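HOME / Student Projects / Restoring the Skemgate Roadster

My half of this project was the bodywork on our Skemgate, a two-seater kit car that came to the shop with 3505 miles on it and a hood the color of chalk. Soledad Castellanos took the engine, and I got the paint (I won the coin toss!).
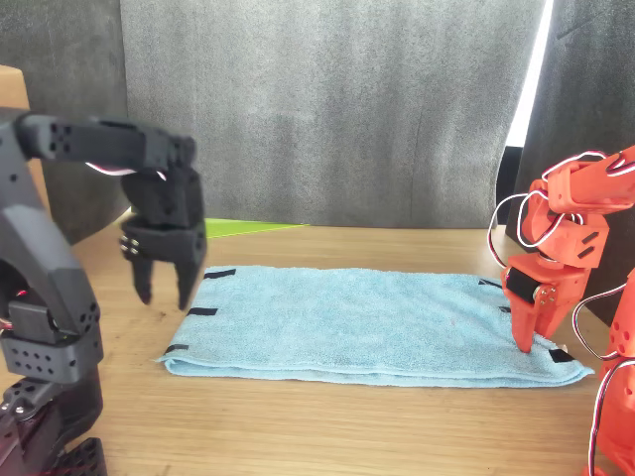
Paint on a fiberglass body is thinner than I expected, so I started with the mildest polish we had. Wiping it off takes a soft terry towel like the light blue one, folded flat into a long rectangle so you can flip to a clean side. I did the hood in 12 small sections – slow, but I loved it. 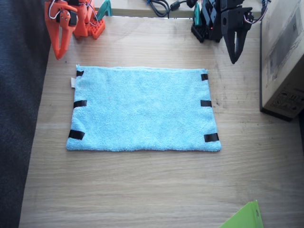
The doors went faster. Nilmini Amarasinghe, our instructor, checked them on Wednesday and found one dull patch by the left mirror, which I redid. We spent $227 of our $500 on the body, and the rest went to Soledad's carburetor.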